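Hurura Hand-Held Gripper Kit: Garment Handling Evaluation Set
Data card and usage notes
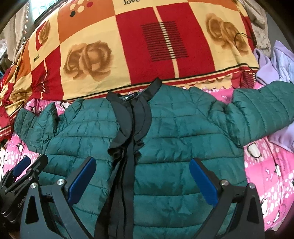

Summary

The Hurura kit is a hand-held gripper with a mounted camera, offered on licence to laboratories and firms that wish to record manipulation demonstrations without a robot on site. This data card accompanies the evaluation set supplied with the kit. It sets out what the set contains, how it was recorded, the terms on which it may be used and the limitations known at the time of release.

The set is confined to the handling of garments and household linen in furnished homes. Prospective licensees should treat it as a sample of the material the kit produces in ordinary use. It is not large enough to serve as a general training corpus.

Release date: Jun 25, 2019
Maintainer: Narudside Automation Services
Contact: Ha-neul Baek, Data Programs

Contents

The release comprises 1,359 demonstrations recorded in 14 homes. Each demonstration is a single continuous recording of one operator working on one principal item. Items include quilted jackets, knitwear, shirts, trousers, towels and pillowcases. The item catalogue lists 141 entries, each with a category, a dominant colour and a coarse size class.

Every demonstration folder holds the video, a jaw-opening track, a tool pose track and a short text label describing the task. Task labels follow a fixed vocabulary: spread, smooth, fold, turn, hang and stack. Where an operator departed from the assigned task, the label was amended on review and the original retained in a separate field.

Collection procedure

Operators worked in their own homes, on the surface they would normally use for laundry. In most cases this was a bed or a table. No backdrop was provided and operators were not asked to clear the area. Patterned bedding, other clothing and cables are therefore common in the recordings, and licensees who require a uniform background should consider the Palma studio set, which is licensed separately.

Lighting was left as found. Daylight from windows predominates, and exposure may vary within a single demonstration. Glossy shell fabrics show highlights that shift as the tool moves.

Before each session the operator completed a jaw calibration and a pose check. Sessions that failed either check were excluded from the release.

Annotation

Start and end points of each grasp were marked by one annotator and verified by a second. Disagreements were referred to the maintainer. Garment landmarks (collar, cuffs, hem and placket) are provided for 100 demonstrations only. Landmarks outside the camera's view are recorded as absent and have not been estimated.

Intended use

The set is suitable for assessing whether recordings from the kit are compatible with a licensee's own software, for testing segmentation and grasp detection on soft goods, and for training staff who will operate the kit. It is not suitable for certifying the safety of any robot working near people.

Known limitations

Thick, padded garments are over-represented relative to light ones. Slippery fabrics yield a higher proportion of repeated grasps, and these have been kept. The tool's own jaws obscure part of the garment during contact, most noticeably along centre closures. Pose tracks drift on long demonstrations where the tool is held close to a plain surface.

Brand labels on clothing have not been masked. Their presence does not indicate any association with the maintainer. Faces, mail and identity documents were screened for, and affected recordings were withdrawn.

Licence and support

Use is limited to internal evaluation and non-commercial research. Redistribution requires written authorization. Licensees of the full Hurura kit receive support through the Lokness service desk, including replacement of worn jaw pads.

A revised release with further landmark annotation is scheduled for November. Errors in labels or tracks should be reported to the maintainer with the demonstration folder name and the relevant time in the recording.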